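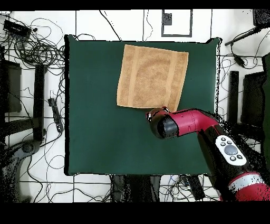 Item 2: tan towel spread on the green table surface, woven border band near the left edge.

Linen Handling Working Group
Minutes of meeting, 15 January 2020
Venue: Havier workroom
Present: representatives of Pillia (chair), Havier, Saithong (minutes)
Apologies: Mirkau

1. Minutes of the previous meeting
Accepted with one correction. Under item 4, "bath sheet" should read "hand towel". The correction also applies to the attached stock sheet.

2. Start position for flat towels
Pillia tabled revised wording for section 3 of the folding procedure. The current wording asks for the towel to be "laid out neatly", which Havier and Saithong have been reading differently. Havier squares the towel to the table edge. Saithong accepts any orientation provided the cloth is flat.
The meeting agreed that a slight rotation relative to the table is acceptable at the start position. The woven border band is to be used as the reference for describing orientation, as it can be told apart from the terry pile at working distance. Small wrinkles do not require the towel to be laid again.
Saithong asked whether the rule extends to towels with no band. Deferred until Mirkau can attend.
Action: Pillia to redraft section 3 and circulate.

3. Table covering
The dark green covering is retained. Saithong had proposed a grey covering to match its own benches, but light brown and tan cloth reads clearly against the green and there was no support for a change. Havier to check the colour of the replacement roll against the present covering before ordering. The supplier's minimum is 10 metres.
The covering is to be brushed down before each session. Lint from the brown towels was raised again. Havier will keep a lint roller in the drawer with the spare clips.

4. Crumpled cloths
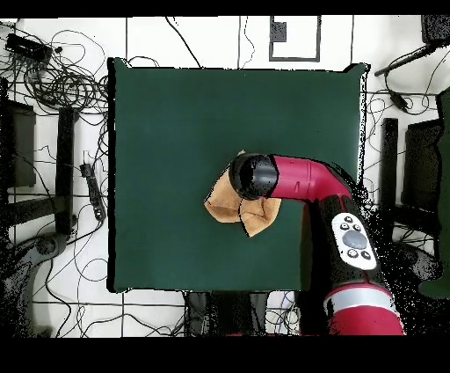
Item 4: tan cloth in uneven flaps on the green surface.

Discussion of how to record a cloth that is neither flat nor folded. The log sheet has a single box marked "other", which was ticked on 121 lines of the last return and cannot be analysed further.
Havier proposed two categories: "crumpled, corner visible" and "crumpled, no corner visible". Pillia preferred a free text field. Saithong noted that free text had been tried for pillowcases and took too long to enter.
Agreed: the two categories will be trialled to the end of February. A pointed flap is not to be logged as a corner unless the hem can be followed on both sides of it.
Action: Havier to amend the log sheet. Saithong to enter the new codes.

5. Floor and cabling
Cables at the upper left of the table and along the left side are to be coiled and tied back. The power strip stays on the left. Floor markings are not to be lifted or re-taped without notice to Havier.

6. Towel stock
The current lot is rated at around 400 grams per square metre. Pillia reported that the next lot will come from a different mill and may be heavier. Both lots are to be washed once before use and stored separately. Labels to face outward on the shelf. 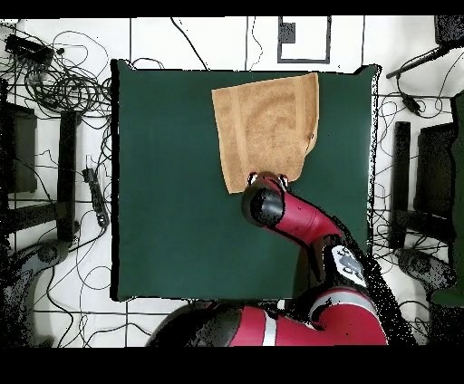 7. Next meeting
To be held in February at Saithong, date to be confirmed. Carried forward: towels without a border band (item 2), Mirkau's comments on the stock sheet, and colour check on the replacement roll (item 3).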